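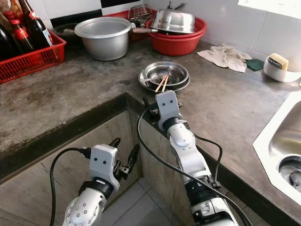
The concrete ought to have been sealed again before anyone cooked on it, according to the first note left on the May page, and the dark stains will only get worse if vinegar keeps landing there. Fair enough. Sealer is on the Hodoroagă order, 334 for the tin and the two pads, and I'd like to do the whole L in one go, inside corner included.

Counter and dishes, 16:00

Steel plate and the small bowl both have water marks again. Rinsed with tap water and left to air dry, which is how they always end up like this. Wiping with a dry cloth straight after the rinse worked better on the Voremari set. Try the same on these.

Chopsticks: keep using the plain light wood ones for now. The lacquered pair slides on steel and I gave up on it last month. Ends get soft after a lot of washing, so put a pair aside when the tips start to fuzz - do not sand them, the splinters go everywhere.

The bowl sits in the middle of the plate and drifts if the plate is wet underneath. Dry the counter first, then the plate.

Bottles stay in the red basket against the back wall. It has holes, so drips go straight through to the concrete. Need a tray under it. Stikport has one in the 2,875 kit but I only want the tray - ask if they sell it alone.

Floor grout below the counter still to scrub. Mixed 1,000 ml of the weak cleaner and left it in the Kivik bucket by the door, label on the handle.

To do: sealer, tray, more dry cloths.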